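Wachs, Ruß und altes Leinen: Haushaltstipps für Kapelle und Gebetsecke
Von Nam-gil Lim, 9.7.23

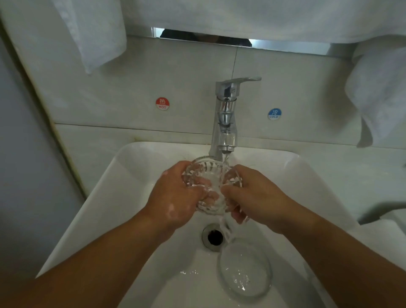

Glasschale unter fließendem Wasser abspülen

Seit vier Jahren mache ich in unserer Gemeinde den Küsterdienst. Gelernt habe ich diese Arbeit nicht, und am Anfang habe ich einiges verdorben, darunter eine Altardecke, die älter war als ich. Viele haben mich nach dem Gottesdienst gefragt, wie man dies oder jenes sauber bekommt, auch für die Gebetsecke zu Hause. Deshalb habe ich meine Notizen in Ordnung gebracht.

Wachs auf Leinen
Zuerst das Wachs ganz hart werden lassen. Kleine Decken lege ich für eine Stunde in das Gefrierfach, bei großen Decken genügt ein Beutel mit Eis auf dem Fleck. Dann bricht man das Wachs mit den Fingern oder mit dem Rücken eines Löffels ab. Kein Messer nehmen.
Was im Gewebe bleibt, wird gebügelt: unten Löschpapier, oben Löschpapier, Eisen auf mittlere Stufe, ohne Dampf. Das Papier so oft wechseln, bis es keinen Fleck mehr zeigt. Zeitungspapier geht nicht, denn die Druckfarbe kommt auf das Tuch. Das habe ich mit der genannten Altardecke gelernt.
Bei roten und blauen Kerzen bleibt oft ein farbiger Schatten. Ich betupfe ihn von der Rückseite mit etwas Spiritus, natürlich weit weg von jeder Flamme und bei offenem Fenster, und wasche danach das ganze Stück. Bei gefärbten Stoffen vorher an einer Ecke probieren.

Wachs auf Holz und Stein
Auf lackiertem Holz hilft der Haartrockner auf kleiner Stufe und ein weiches Tuch. Auf geöltem oder gewachstem Holz muss man vorsichtiger sein, da nehme ich nur eine alte Plastikkarte und viel Geduld. Unser Boden im Chor ist aus Sandstein und saugt alles ein. Dort lasse ich das Wachs kalt werden, hebe es ab und lege für den Rest Löschpapier und ein warmes Eisen darauf, kurz, und dann noch einmal kurz.

Gläser von Teelichtern und vom Ewigen Licht
Das Glas nicht auskratzen, es bekommt Risse. Besser stellt man es in warmes Wasser, bis sich der Rest am Boden löst, und nimmt ihn im Ganzen heraus. Das Wachs gehört in den Restmüll und niemals in den Abfluss. Unsere Gemeinde hat wegen einer verstopften Leitung in der Sakristei 118 Euro bezahlt, und der Installateur war nicht freundlich.
Ruß am Rand geht mit einem feuchten Tuch und ein wenig Natron weg. Glas mit geschliffenem Muster bürste ich mit einer weichen Zahnbürste. Ein heißes Glas darf nie in kaltes Wasser kommen, also zuerst abkühlen lassen, auch wenn man gerne nach Hause möchte.

Tropfende Kerzen
Meistens ist der Zug schuld. Unsere Altarkerzen haben immer auf der linken Seite getropft, und wir haben dreimal die Sorte gewechselt, bis jemand das Fenster hinter der Orgel zugemacht hat. Jetzt verwenden wir die Kerzen von Altard, aber die anderen wären wohl auch gut gewesen.
Den Docht vor jedem Anzünden kürzen, bis auf die Breite eines kleinen Fingernagels. Neue dicke Kerzen beim ersten Mal lange brennen lassen, damit die ganze Oberfläche flüssig wird. Eine Osterkerze, die zu Hause weiterbrennt, soll nicht an der Heizung stehen. Im August hat sich meine auf dem Fensterbrett gebogen wie eine Banane.

Kelche und Leuchter
Geweihte Gefäße behandle ich so, wie unser Pfarrer es gezeigt hat, und jede Gemeinde hat da ihre eigene Gewohnheit. Bitte vorher fragen.
Für die Leuchter aus Messing nehme ich die Paste von Britetti, wenig davon, und poliere in eine Richtung. Zweimal im Jahr reicht. Wer jeden Monat poliert, hat irgendwann keine Verzierung mehr. Vergoldete Stücke bekommen keine Paste, nur lauwarmes Wasser, ein Tropfen mildes Spülmittel und sofort abtrocknen. Bevor man poliert, muss man wissen, ob das Stück lackiert ist. Auf Lack macht die Paste Wolken, und die bekommt man nicht mehr heraus.
Silber bewahre ich in Baumwolltuch auf. Gummibänder und Zeitung haben in diesem Schrank nichts verloren.

Rotwein auf dem Altartuch
Sofort mit einem trockenen Tuch tupfen, nicht reiben. Dann kaltes Mineralwasser und wieder tupfen. Salz empfehle ich nicht mehr, es hat bei uns einen gelblichen Rand hinterlassen. Ist der Fleck schon alt, lege ich das Tuch über Nacht in lauwarmes Wasser mit Gallseife. Leinen bügelt man feucht, von der linken Seite, und rollt es danach auf eine Pappröhre. Die Röhren bekomme ich umsonst im Stoffladen Erdem, man muss nur fragen. Gefaltetes Leinen bricht mit den Jahren an der Kante.

Alte Bibeln und Gesangbücher
Ein Buch, das nach Keller riecht, stellt man aufgefächert in einen trockenen Raum, ohne Sonne. Danach kommt es mit einer offenen Schale Natron in eine Kiste mit Deckel, zwei Wochen lang. Das Natron darf das Papier nicht berühren. Wenn man Schimmel sieht, bitte nicht selbst wischen, sondern eine Werkstatt fragen. Für unsere Familienbibel von 31 cm Höhe hat mir der Buchbinder Jorier einen Karton nach Maß gemacht.
Lose Seiten nie mit Klebeband befestigen. Es wird braun, und darunter wird auch der Psalm braun. Lederrücken werden nur trocken abgestaubt, mit einem weichen Pinsel, vom Rücken nach außen.

Krippenfiguren
Sie liegen elf Monate im Karton, und in dieser Zeit passiert der Schaden. Jede Figur in Seidenpapier wickeln, Köpfe nach oben, schwere Tiere nach unten. Moos und Stroh getrennt lagern, dort wohnen gern kleine Käfer. Abgebrochene Ohren vom Esel in einen Briefumschlag legen und auf den Umschlag schreiben, was darin ist. Ich hatte einmal ein Ohr, von dem ich bis heute nicht weiß, ob es zum Esel oder zum Schaf gehört.

Weihrauch
Der Geruch in den Vorhängen geht durch Lüften weg, meistens. Die Kohle nach dem Gebrauch in einen Topf mit Sand legen und erst am nächsten Tag entsorgen. Harz im Fass löst sich mit warmem Wasser und Soda, bei Aluminium bitte ohne Soda.

Ergänzungen nehme ich gerne an, am liebsten auf einem Zettel in das Fach neben der Sakristeitür. Für Kerzenruß an einer weiß gekalkten Wand suche ich noch eine gute Methode.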